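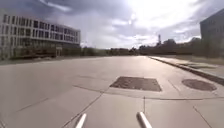
Visit to the Jaklow outdoor test site, Bunside

I went to Bunside in July with one question from our own grounds team: why had Jaklow stopped all outdoor runs for 11 days in the spring? We had read the short notice they sent to customers. It said "unplanned contact with surface cover" and not much more. Ngozi Balogun, who runs field testing there, offered to go over it on site.

The Bunside site is an ordinary business park. Jaklow leases office space and has permission to drive on the paved areas around it. The robots carry parts and mail between buildings at walking speed. The current model is the Pryor, and 22 of them are in service with customers. The outdoor route at Bunside runs across open concrete with a curb and sidewalk along one side.

The fault happened on a routine afternoon run. A Pryor was crossing the concrete when it came to a utility hatch. The hatch sits flush and the robot had passed over or beside it many times. On this run the sun was low and the concrete was throwing a lot of glare. The obstacle software marked the dark cover as a hole, then as flat ground, then as a hole again. The robot braked, started, and braked again. On the third start it steered hard right to go around, picked up the curb too late, and put one wheel up on it. It tipped and landed on its side on the sidewalk with the drive motor still turning.

A person was walking on the sidewalk at the time. She was not touched. Balogun said this was the part that led to the shutdown. A robot that falls over on open pavement is a repair bill, but a 67-kilogram robot falling onto a walkway is a safety report.

She had the log open on a laptop and let us go through it line by line. Two things stood out to me. First, the cover changed class nine times before the swerve, and no rule told the robot to give up and wait for a person. Second, the tilt cutoff did work, but it took 2 seconds to stop the motor. The setting had been made long so that bumps and ramps would not trip it.

The fixes are simple enough. If a patch of ground changes class more than three times, the robot now stops and calls the operator. It may not steer toward a curb while it is in that state. The tilt cutoff has been shortened, and the bumps are handled by a separate setting. Hatches and manhole covers on the route have been surveyed and put on the map as known ground. I asked what happens when a known cover is lifted for maintenance. The answer was that the site has to report it and the operator blocks off the area by hand. I don't think that is good enough for us. Our contractors open covers without telling anyone, and I said so.

We also talked about the front sensor. It looks out over the white front of the body, and Balogun's team is testing a shade for it. They have no results to share yet.

After lunch we went through the paperwork. The incident report is four pages and clear. The operator training sheet still had the old cutoff value on it. Balogun marked it up while we were sitting there and said a new copy would go out.

For our own site I am recommending that we hold off on the sidewalk route and start with the yard at Tidside, where there is no foot traffic after 6 p.m. I have asked Jaklow for the raw log and for a written procedure on open covers. Parking at Bunside is behind the second building, and visitors need to sign in at the front desk first.

Related items
Tidside yard: route survey and curb heights
Operator checklist for outdoor carts
Reporting a near miss: which form to use
Visit notes: battery storage and charging rooms
Winter surfaces and wheel wear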